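3.2 Setup and upkeep of the table-clearing cell
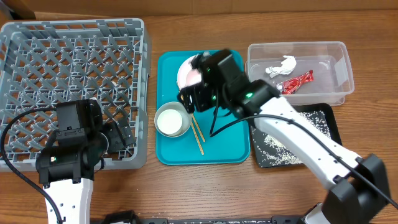 Figure 4. The Netstead cell during a dish-sorting task, seen from the head camera. Dish rack at left, teal tray with dishware in the center, clear bin and black tray at right.

The Netstead cell consists of two arms fixed to one mounting rail along the front of a wooden table. Each arm ends in a black wrist and gripper with green indicator lights. The head camera looks down over both arms and covers the rack, the trays and the bin in one view (Figure 4). We chose this layout after an earlier version, in which the rack stood behind the tray, forced both arms to reach over the dishes and caused many slow, awkward approaches.

Each object on the table has a fixed place during a session. The rack belongs to the left arm and the waste bin to the right. The teal tray lies between them so that either gripper can reach a dish. We did not screw anything down, as the same table is used for other tasks. The operator lines up the rack and trays against a printed outline before the first run, takes the outline away, and checks the result by laying a saved camera image over the live one. If the rack has shifted by more than 8 mm, it is moved back and the check is repeated.

The left arm needs the most careful alignment. The rack has a dense grid of angled pegs, and a finger that comes down slightly off its line can catch on one of them. Early on, most of our stops came from this kind of contact. We now teach 2 reference points on the rack at the start of each session, one at a near corner and one at a far corner, and shift all rack positions to match. Teaching a third point gave no gain that we could measure, and it made the routine longer.

Cable routing took more work than we had planned for. Each gripper is fed by a black cable that leaves the wrist in a free loop and then follows the white link back toward the base. A short loop pulls on the connector when the wrist turns. A long one hangs low enough to drag over whatever is on the table, and chopsticks are easily moved by it. In Figure 4 the right cable droops close to the pair on the tray, and the left one passes over the edge of the rack. We set the loop length with the wrist turned to its far limit, add a little slack, and tie the cable to the link. The ties are checked by hand once per session. One connector on the right arm failed in April and was replaced with a Dratden part with a locking collar. The left connector was changed at the same time.

Food waste is the other main source of upkeep. The task uses loose rice, which is scattered in the black tray, and grains and crumbs also end up on the table close to the rail. We were concerned about grains working into the base joints. The table edge is therefore brushed after every 6 runs, always away from the rail, and the seam around each base joint is cleaned with a soft brush at the end of the day. Compressed air was tried and dropped because it blew grains under the housings. The napkin and wrapper used as trash items are replaced when they become too flat for the gripper to pick up.

The fingers are treated as wear parts. We inspect the tips after every 500 grasps, which the Miketti controller counts for each arm, and replace both fingers of a gripper together. Changing only one left the pair uneven, and thin items such as chopsticks then turned in the grip. After a change, the gripper is closed fully once to reset its zero position, and the rack points are taught again.

A session begins only when the indicator lights on both arms are green and the overlay check has passed. All stops, part changes and re-teaching steps are entered in a shared log, which Ottilie Mayrhofer kept for the whole study. Stops that were traced to the cell itself, such as a pulled cable or a shifted rack, were removed from the task results in Section 4 and are listed separately in the appendix. The Gumede cell, used for the comparison runs, followed the same routine with a different rack.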